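Corside Bench Rules, wall card and booklet

Code 3018. Sold in packs of 9.

Every lab that works with hand-held grippers already has rules. They live in a long message thread, in the head of someone who left in July, and on a sticky note that has lost its stick. The Corside Bench Rules put them on one wipe-clean card for the wall and one 16-page booklet for the drawer, where it will be safe from readers.

The set covers the ordinary business of recording hand work for teaching robots: who stands where, what goes on the table, what counts as a good take and what goes in the bin. It was written by Bohumila Kratochvíl, who has sat through more bad takes than is healthy, and it is blunt in places. We softened two sentences. She put one of them back.

What the card covers

The card has 3 sections: Table, Hands and Stop. You can read it from a normal standing distance without glasses, or with them, if you remembered to bring them.

Table comes first. Clear it of anything that isn't part of the task. Put the trays out before the gloves go on. Leave them a bit crooked if the task allows, as a robot that has only ever met neat trays will have a dreadful time in your building.
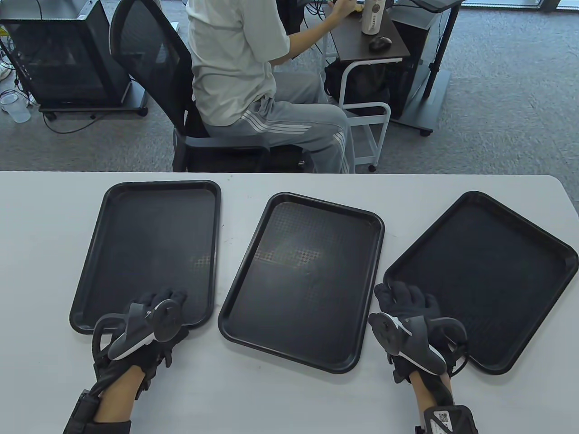 Gloves on, trays out, three to a table.

Hands deals with gloves, straps and the wearing of grippers in general. Straps should be snug, and "snug" is defined in the booklet at greater length than you might expect. Gloves are checked for splits before each session. Both hands start in the open and finish in the open, so that whoever trims the recording can tell where the job begins without consulting a medium.

There is also a line on closeness. Cameras on the tool get very near to things, and a take in which half the view is dark is not automatically a bad one. 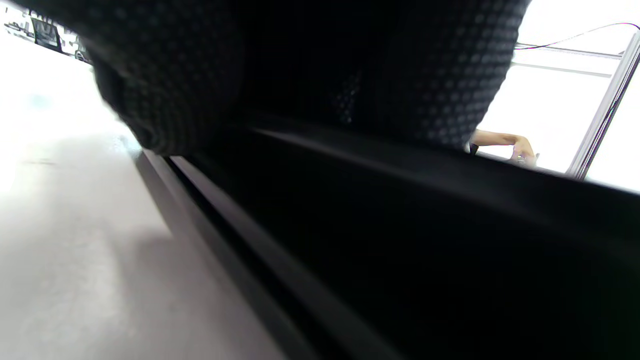 The rule we suggest is to judge a take by the whole set of views and keep it if the job can be followed in at least one of them. Teams that bin every awkward close-up tend to end up with a small, handsome collection and a robot that panics whenever something gets in the way.

Stop is the shortest section and the one people photograph. Anyone may call a stop. The person wearing the grippers doesn't argue, puts down what they are holding and opens both hands. No one has to give grounds for calling it until everything is still. We have had requests to add "within reason" to this part and have declined them all.

People in the room

The booklet gives four pages to everybody who isn't at the table, as they cause most of the trouble. Colleagues may carry on with their own work nearby. They should know that recording is going on and have agreed to turn up in it. They shouldn't reach across, lend a hand or offer advice on tray handling, however good it is.
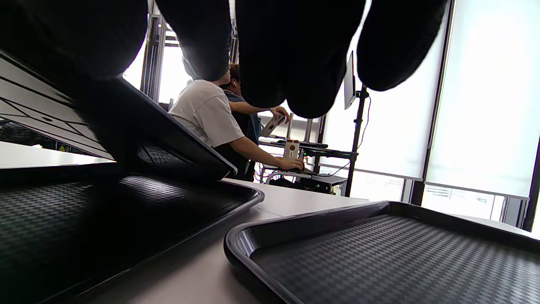 Dewanti Wibisono writes that her team fought over the agreement form for a good deal longer than it took to fill in, and that she'd like it on the first page of the booklet instead of the ninth. She adds that the Stop section has been used twice at her place, once for a loose strap and once for cake.

We have passed on the point about the form. It moves to the front in the next printing. Cake is not at present covered.

Cables and small parts

Loose ends get a page to themselves. The booklet asks you to decide, before you start, which bits on the table belong to the job and which have merely wandered in. Thin black cables and little white clips are the usual puzzle: on a pale table, beside the rim of a deep black container, they could be the whole point of the exercise or something to be swept away. Write it down in the task sheet. The robot can't ask, and the person sorting the recordings next spring won't want to.

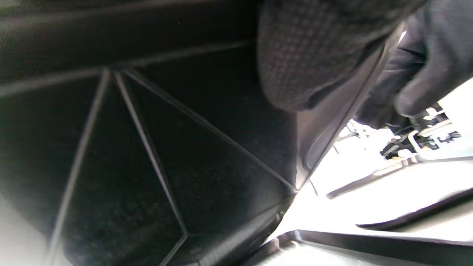 Deep containers are the other thing people ask us about, and the booklet is fairly firm on them. Agree beforehand how far a hand goes in and which hand goes first. Dark plastic makes it worse. When the inside is black, with only the moulded ridges picking up any light, and the glove is black as well, it's hard to say afterwards where one stops and the other starts. Try a lamp from the side, or a paler container if the task doesn't mind.

In the pack

Nine wall cards, nine booklets and one sheet of blank labels. The cards wipe clean with a damp cloth. Fixings are not included, as we've seen what people do with them.

Goes with

Lornine task sheets (pad)
Harahap glove check log
Nita table markers, removable

The rules are general good practice and don't replace your own risk assessment or the maker's instructions for your equipment. If the card and the instructions disagree, follow the instructions and write to us. Bohumila reads every letter and answers the polite ones.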